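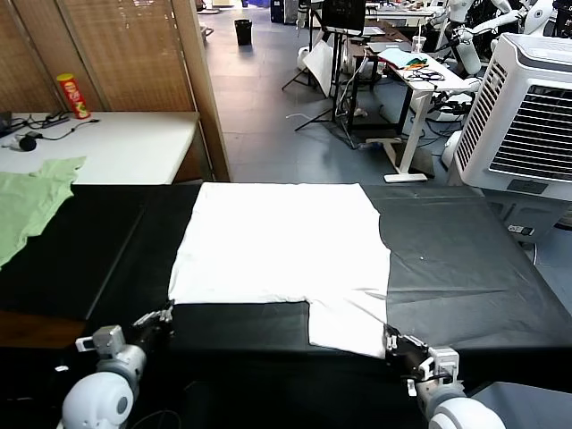 Okay, I finally have a T-shirt fold I can do without thinking, and I want to talk about it way more than is reasonable. I've been working on a dark surface lately and it's my favorite change so far! A white tee lying face-down on black shows you everything: the faint creases, the uneven bottom edge, the one section that still hangs down lower on the right. On my pale bedspread I'd never have noticed that edge until the shirt was already in the drawer.

Face-down is the other big thing. Collar away from you, front against the table, and smooth from the middle out to the sides with flat hands. Then sides in, sleeves back over themselves, bottom up to the collar. I was folding face-up for years and getting a line right down the chest (so annoying on white).

If the hem comes out crooked, stop there. Pinch the lower corner, give it a little tug, smooth again. Takes 3 or 4 seconds and saves you the whole refold. I used to just keep going and hope.

Rüdiger Ehlers asked if this works for thick cotton too. Yes! But do one fold fewer, or you get a brick that flops open. For my heavy ones I go sides in, then in half, done. Thin ones I fold in thirds and they stand up in the drawer like little files, I love it so much.

Colors get their turn after the whites. I leave them in a heap off to the side until then, because if I start sorting I never get to the folding. Green on black is harder to see than white on black, so for the dark stuff I might try a light sheet on top. Will report back!

Oh, and a black sheet picks up lint like you wouldn't believe. Give it a good shake first or run a sticky roller over it, especially before white shirts. Learned that one on a very nice shirt.

Next up is long sleeves, which I'm still bad at. If you have a way of doing the cuffs so they don't make a lump in the middle, please tell me, I will try every single one tonight.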